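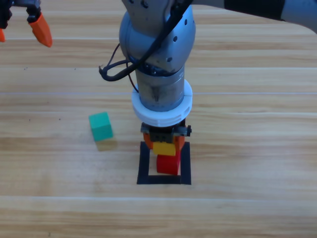
Yellow block on red block, wooden tabletop.

February 11, 2018
By the Resident Archivist, Brenville Local Records Office

The office was opened at the usual hour and the reading room remained closed to the public, as it will be until the second week of March. The morning was given to the Rumberg deposit, which now occupies the whole of the north bay and part of the corridor outside it. The deposit came to this office in 47 cartons. The receiving list gives 3,346 items, a figure supplied by the depositors and not yet confirmed by our own check.

Work resumed at carton 19. It had been marked "correspondence, general," and proved to hold mostly receipts from the Rumberg dairy, folded in three and tied with kitchen string. The string has been cut away and kept in an envelope with the carton number on it. The receipts are in fair order by year but not within the year, and I have left them as they were found. The finding aid will record the original arrangement and will not attempt to improve on it.

Beneath the receipts was the minute book of the Ladefoged Bridge Association, which this office had listed as lost. It is a narrow book in black cloth, water-stained along the lower edge, and the stain has reached the writing on perhaps a third of the pages. The entries remain legible under the lamp. The Association appears to have spent most of its existence in dispute with the township over who should pay for planking on the east approach. The matter is raised at every meeting, put over to the next, and raised again. The last entry records that the members adjourned for supper, and the remaining pages are blank.

The book has been placed in a temporary wrapper and moved to the flat shelf. A request for a proper box will go forward with the next supply order. I have also amended the old list, striking the word "lost" in pencil and writing the new shelf number beside it.

At midday the heating in the north bay failed again. The reading on the wall gauge fell steadily through the lunch hour, and the two cartons nearest the outer wall were moved to the inner room as a precaution. The building office was informed by telephone and has entered the fault in its book. This is the second such failure since the new year. It should be noted for the annual report that paper suffers more from repeated change than from steady cold, and that the present arrangement provides a great deal of change.

The afternoon was spent on letters. One inquiry, from a family now living in Clamilden, concerned a burial in the old Rumberg churchyard. The register was consulted and no entry was found under the surname given. There is an entry under a similar spelling in the same decade, and a copy of that page will be sent with a note explaining the difference. The fee has been waived, as the answer is uncertain. A second inquiry asked whether the office would buy a quantity of framed school photographs. The reply states, as such replies must, that this office does not purchase material but is glad to consider gifts.

A third letter had been waiting longer than it should have. It asked for the date on which the Ladefoged bridge was closed to wagons. Until this morning the office could not have answered it. The minute book gives the date plainly, in a complaint about the lack of notice, and I was able to write back by return mail with the page reference. I confess to some satisfaction in this, though a diary kept for official purposes is not the usual place to say so.

Snow began shortly before closing. The walk from the side door to the street has not been salted, and a reminder was left for the grounds crew. The return carts were cleared, the lamps in the north bay were switched off, and the minute book was checked once more on its shelf before the room was locked.

Outstanding for tomorrow: the remainder of carton 19; the supply order, to include string-free folders in the legal size; a second call to the building office if the heat has not been restored; the copy for Clamilden. The cartons in the inner room are to stay where they are until the gauge has held steady for a full day.

Contact the Records Office | © 2018 Brenville Local Records Office | Back to top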